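Osska 경사벽 회색 작업 트레이 (대형)

Benoît Masson | 2018년 7월 5일
공유 12

Osska 대형 트레이는 부품 분류, 세척 전 임시 보관, 분말 및 칩 회수 작업에 쓰는 상부 개방형 직사각 용기이다. 뚜껑은 없으며, 작업대 위에 그대로 올려놓고 사용한다. 제조는 Pruden, 국내 공급은 Jestia가 맡는다. 품번은 474이고, 이전 품번으로 발주된 건은 1월 출하분부터 474로 대체되었다.

벽면은 모두 바깥쪽으로 기울어져 있다. 수직벽 용기에 비해 바닥 모서리에 남는 잔류물이 적고, 도구나 손이 바닥까지 들어가기 쉽다. 뒷벽은 폭이 넓은 평면이며, 앞벽 상단은 얇은 테두리로 마감된다. 테두리는 하중을 받는 부위가 아니므로 내용물이 담긴 상태에서 테두리만 잡고 들어 올리지 않는다.

바닥은 도장하지 않은 금속면이다. 금속 공구나 쓰레받기를 반복해서 끌면 긁힘과 얼룩이 생기며, 이는 보증 대상 결함에 해당하지 않는다. 바닥면의 긁힘을 줄이려면 플라스틱 재질의 쓰레받기를 사용한다. 철제 스크레이퍼는 권장하지 않는다.
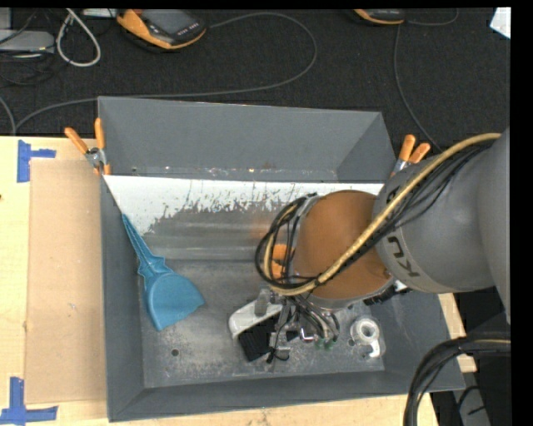
나무 상판 위의 회색 트레이. 내부 왼쪽은 파란색 플라스틱 쓰레받기.

설치면은 평평해야 한다. 목재 상판, 금속 상판 모두 사용할 수 있으나 상판이 무른 목재인 경우 트레이를 밀어서 옮기면 자국이 남는다. 위치를 자주 바꾸는 작업장에서는 두께 12 mm의 고무 매트를 별도로 주문한다. 매트는 기본 구성에 포함되지 않는다.

허용 적재량은 균등 하중 기준 최대 15 kg이다. 한 점에 집중되는 하중에는 이 값을 적용하지 않는다. 무거운 단품을 넣을 때는 바닥 중앙에 놓고, 경사벽에 기대어 세우지 않는다. 벽에 기댄 물체는 작업 중 바닥으로 미끄러질 수 있다.

청소 순서는 다음과 같다. 큰 잔류물을 쓰레받기로 모아 제거한다. 남은 분진은 마른 천으로 닦는다. 기름기가 있으면 중성 세제를 희석하여 닦고 즉시 건조한다. 염소계 세제와 산성 세제는 사용하지 않는다. 흰색 도막이 있는 판재를 트레이 안에 함께 두고 쓰는 경우, 판재 가장자리를 금속 공구로 긁지 않도록 한다. 도막이 벗겨지면 조각이 내용물에 섞일 수 있으므로 분류 작업 전에 바닥을 한 번 더 닦는다.

파란색 쓰레받기는 Texier 품목으로 별매이다. 손잡이는 끝으로 갈수록 가늘어지고 길이 방향으로 골이 나 있다. 담는 부분은 폭이 넓고 둥근 형태이며 가장자리에 턱이 있다. 앞날이 닳아 고르지 않게 되면 미세 분진이 날 아래로 빠지므로 교체한다. 앞날만 따로 공급하지는 않는다.

주문 정보
트레이 본체: 품번 474, 낱개 포장
고무 매트: 별매, 두께 12 mm
쓰레받기: 별매, 파란색 단일 색상
대량 주문: 본체 100개 이상은 Jestia 영업 창구로 별도 견적 요청

수령 후 운송 중 변형이 확인되면 사용 전에 접수한다. 접수할 때는 테두리와 바닥면이 모두 나오는 사진을 첨부하고 포장재를 보관한다. 사용 흔적이 있는 제품은 교환되지 않는다.

댓글 0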